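Foot ring

A foot ring (also foot rim, or simply foot) is the raised circle on the underside of a bowl, cup, plate or vase, on which the piece stands. It is among the least admired parts of any pot, and spends most of its working life face down on a table.

Purpose

A ring lifts the base clear of the surface, so that a pot with a slightly bulging bottom does not rock or spin when someone reaches for the gravy. It also gives the fingers something to hold while the piece is being dipped in glaze. On large plates a second, inner ring is sometimes added to stop the middle sagging in the kiln. Makers who leave it out tend to add it later in their careers.

Making

On thrown pots the ring is usually cut after the clay has stiffened. The pot is turned over, centred again on the wheel and trimmed with a looped metal tool, a job known as turning. Clay that is too soft drags, and clay that is too dry chatters, leaving a row of ripples which may be described as decoration if the price is high enough. The other common fault is going straight through the bottom, after which the piece is sold as a planter.

Factory wares have the ring formed in the mould. Hand-built pots may have a coil of clay joined on and smoothed down.

Glaze and the kiln

Glaze melts in the kiln and sticks to whatever it touches, including the shelf. The part of the ring that bears the weight is therefore normally wiped clean before firing. This leaves a narrow band of bare clay, often the only place where the colour of the body can be seen. A fully glazed foot is possible if the pot is propped on small pointed supports, which leave marks of their own. 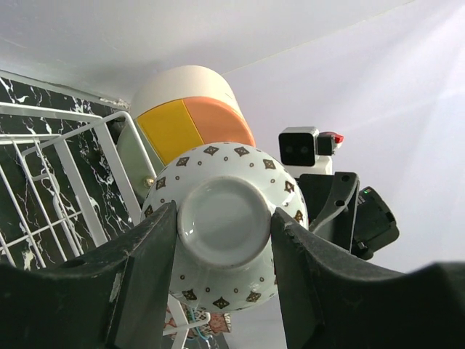 Underside of a white ceramic bowl, showing the circular foot ring.

Study and collecting

Collectors look at the foot first, a habit that alarms hosts at dinner. Its width, height and cut can help to suggest where and when a piece was made, and wear on the ring is taken as a sign of age. Wear can also be produced in an afternoon with sandpaper, a fact well known to both buyers and sellers.

The Collet handlist, much used in the Tritmont salerooms, sorts feet into 4 classes, of which the last is "other". Most pots brought in for an opinion belong to it.

In the home

An unglazed ring can scratch a polished table, and a deep one holds a small pool of water when the bowl is put upside down in a dishwasher. The pool is usually discovered when the bowl is lifted out over the dry cutlery.

See also: Glaze; Kiln furniture; Saucer; Turning (pottery)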